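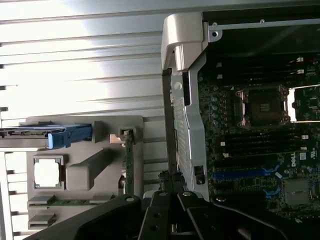

Figure 1. Open desktop workstation case with gray plastic shroud and metal chassis.

Reuse of Retired Office Computers in Tilport: Student Project Report
Paloma Holloway, Filippos Moschos and Reiko Okabe
Project advisor: Zakhar Chornovol
January 2022

1. Background

Offices commonly replace desktop computers on a fixed schedule, whether or not the machines have failed. The present project examined what becomes of such equipment in Tilport and whether more of it could be passed on to households and small organizations. The work was limited to desktop computers. Laptops, printers and monitors were left out.

2. Method

A written survey was sent to offices in the town, and 366 replies were complete enough to be used. The group also held interviews at eight workplaces, including the Nororeck head office, and reviewed the intake records of the Burico repair shop with the owner's permission. Survey questions covered the age of equipment, the reason for replacement and the method of disposal.
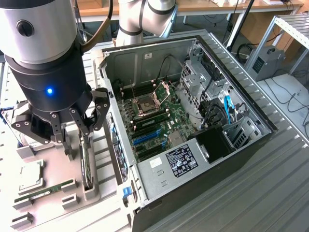
Replies were entered twice by different members of the group and compared. Where the two entries did not match, the paper form was checked by Markos Kontogiannis, who had taken no part in the first entry.

3. Results

The offices reported 506 desktop computers retired during the period studied. Most were replaced under a purchasing schedule. Storage was the most common next step – many machines had been placed in a closet or basement with no further plan. Concern about data left on drives was the reason given most often for not donating equipment. Cost of transport came second.

Interviews supported these findings. Several managers stated that they would donate computers if they received written proof that the drives had been erased. Only three of the workplaces visited had a written disposal policy, and two of those policies did not mention donation.

4. Limits of the study

Larger offices were more likely to reply, and the results may not describe very small businesses. The Burico records list the date of intake but often omit the age of the computer.

5. Recommendations

The group recommends a shared collection day each August, when schools are preparing for the new term. A standard erasure certificate should be offered to every donor at no charge. Follow-up work should record how long donated computers remain in use.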